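The round table comes back

For a long time the round dining table was something you inherited. Furniture shops in northern Germany kept one or two near the back, and most customers walked past them to the rectangular ones. Ottmar Reuter, who has sold tables at Ehlers since he left school, remembers years when he sold more garden benches than round tables.

That has changed, and he puts it down to smaller flats. A round table has no head and no corners to bruise a hip on, and a fifth chair can be squeezed in without anyone ending up against a table leg. It also stands well in the middle of a room, where a long table looks as if it is waiting for a wall.
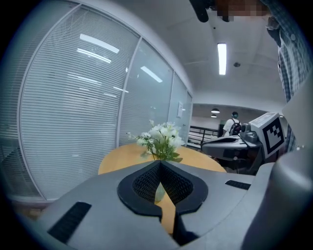 Flonov, 5 July 2018

Gisela Rieger runs a repair workshop behind the old dairy, and round tables make up a good part of her summer work. Most come in with the same complaint. The top has dried out near a radiator, a joint has opened, and somebody has filled it with the wrong glue.

"People bring me the glue as well," she says. "They want me to know it was a good one."

A full repair takes her 40 hours if the top has to come apart. She charges 700 euros for that, and tells customers beforehand that a plain new table may cost less. Few change their minds. Leonie Kettler drove from Pendard with her grandparents' table roped to a trailer, and paid 736 in the end, as one of the feet needed replacing too. It now stands in a kitchen where the previous table had never let the oven door open fully.

Size is where buyers go wrong, according to Reuter. They measure the floor and forget the chairs, which have to be pulled out before anyone can sit down. He tells them to lay a bedsheet on the floor, folded to the width of the table, and to live with it for a few days. 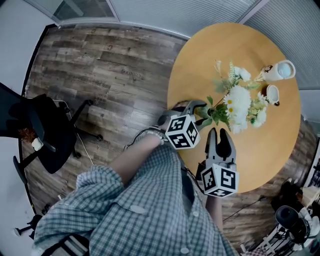
The other mistake is the base. A single central column leaves room for knees but has to be heavy, or the table will tip when someone leans on the rim to stand up. Four legs are steadier and cheaper to make, though they decide for you where the chairs go. Rieger prefers the column. Her colleague Detlef Fuchs prefers legs, and the two of them have stopped discussing it in front of customers.

On finishes they agree. Both use oil, put on thinly and rubbed back the next day, with a second coat in May for tables that get a lot of sun. Water rings can be sanded out by hand. Fuchs leaves the old ones alone unless he is asked.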